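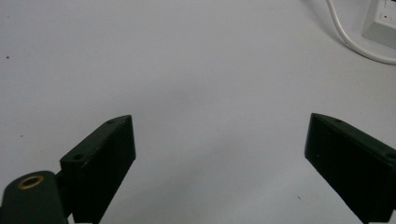

Reading time: 2 min

Pirow Tabletops: Care and Use FAQ

Answers cover the Pirow tabletop in pale gray-white, sold with the Ondrejka and Hikitz leg frames. Older tops with a waxed finish are covered in a separate sheet, available on request from the Prurkerau workshop.

What is the surface made of?

The wear layer is a matte coating 2 mm thick, bonded to a wood-fiber core. The underside carries a balancing layer of the same thickness. Edges are sealed at the factory.

Why does the color look different from the sample?

A pale gray-white shifts with the light. Under warm bulbs it reads closer to cream, and next to a north window it reads gray. Compare the sample and the top flat, side by side, under the same lamp. If a difference remains, send us the batch code printed on the underside.

How do I clean it day to day?

Wipe with a damp microfiber cloth and a drop of dish soap, then go over it with clean water. Dry with a second cloth. Soap left to dry on a plain light surface shows as dull streaks when seen at a low angle.

What about pencil, ink and rubber marks?

Pencil comes off with a white vinyl eraser. For ballpoint, use isopropyl alcohol on a cotton pad and keep the contact short. Dark rubber feet can leave a gray ring, which usually lifts with the same alcohol. Do not use melamine sponges. They polish the matte coating, and the shiny patch is permanent.

Can I put hot items on it?

Use a trivet. Cups and mugs are fine. Pans, soldering irons and glue guns need a stand with an insulated base.

Will metal parts scratch it?

Screws, inserts and other small hardware can leave fine lines if dragged under load. Lift them, or work on a mat. Hard plastic parts more often leave a transfer mark that sits on top of the coating and wipes off — test with a fingernail before assuming a scratch.

Is a scratch repairable?

Shallow lines can be reduced with the Hikitz filler stick, shade 14. Scratches that reach the core cannot be repaired invisibly. Fill them anyway to keep moisture out.

How long before a new top can be used?

Leave it flat and unwrapped in the room for 24 hours before fitting the legs. It can be used as soon as the screws are tight.

Which screws fit the pre-drilled holes?

Use the ones in the bag. Longer screws may come through the surface. If the bag is missing, write to us with the name of the leg frame, as Ondrejka and Hikitz use different lengths.

Can I drill a cable hole?

Yes. Drill from the top face with a sharp hole saw and a scrap board clamped underneath. Stay at least 300 mm from any leg plate. Seal the cut edge with varnish on the same day. Drilling does not void the warranty, but swelling around an unsealed hole is excluded.

How should a spare top be stored?

Flat, on three battens, indoors. Tops stored leaning against a wall can bow — in most cases the bow cannot be pressed out again.

Page last reviewed in January.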